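À propos de Preno

Bonjour et bienvenue ! Je m'appelle Noemi, et Preno, c'est ma petite agence de formalités de voyage : visas, autorisations électroniques, attestations d'hébergement, traductions de pièces. Bref, toute la paperasse qui vous tombe dessus entre l'achat du billet et le départ.

J'ai commencé toute seule, après des années passées au guichet d'une agence de Trastwood où je remplissais des formulaires pour des croisiéristes (beaucoup de croisiéristes !). J'adorais ça, ce qui faisait bien rire mes collègues. Un dossier de visa, pour moi, c'est un peu comme un puzzle : il y a toujours une pièce coincée sous le tapis, et en général c'est le relevé bancaire. Aujourd'hui nous sommes 2, avec Darlene Chisholm, qui s'occupe des visas de long séjour et des regroupements familiaux, et qui relit les petites lignes bien mieux que moi.

Notre bureau est à Flandport, au-dessus de l'imprimerie Iwasaki. C'est pratique pour les photos d'identité et les photocopies, un peu moins pour se garer. On reçoit sur rendez-vous, mais la plupart de nos clients ne viennent jamais : tout se fait par téléphone et par courrier suivi. 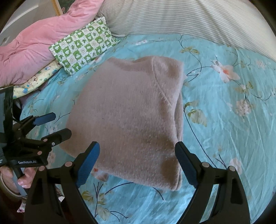
Darlene voudrait que je précise tout de suite que nous ne délivrons aucun visa, que la décision revient toujours au consulat et qu'une agence qui vous garantit un accord vous raconte des histoires. Voilà, c'est dit, et elle a raison !

Ce qu'on fait, nous, c'est préparer un dossier propre. On vérifie la validité du passeport, les pages libres, les dates, l'assurance, la cohérence entre la réservation d'hôtel et l'itinéraire. On vous rappelle quand il manque quelque chose -- même deux fois, même trois -- et on dépose le dossier pour vous quand le consulat l'accepte. L'an dernier, nous en avons traité 272. J'espérais arriver à 300, mais le mois de novembre a été calme et j'en ai profité pour refaire tout le classement, alors je ne me plains pas. 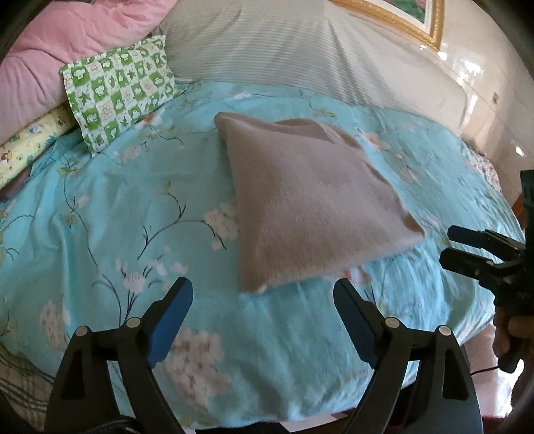
Côté tarifs, le premier échange est gratuit et dure 15 minutes. Ensuite je vous envoie un devis, avec les frais consulaires d'un côté et nos honoraires de l'autre, pour que vous sachiez qui touche quoi. Si vous pouvez très bien vous débrouiller sans nous (ça arrive souvent pour les autorisations en ligne), je vous le dis et je vous donne le lien du site officiel. Méfiez-vous des copies, il y en a de très ressemblantes.

On ne s'occupe pas des demandes d'asile ni des recours après un refus : pour ça, il faut un avocat. Les visas de groupe, en revanche, oui, avec grand plaisir -- chorales, clubs de plongée, voyages scolaires, on a un peu tout vu.

Pour nous joindre, le plus simple reste le formulaire de contact. Indiquez votre nationalité, votre destination et votre date de départ, et je vous rappelle dès que je sors de mes dossiers.

Noemi Obi

Page mise à jour le 5 juin 2025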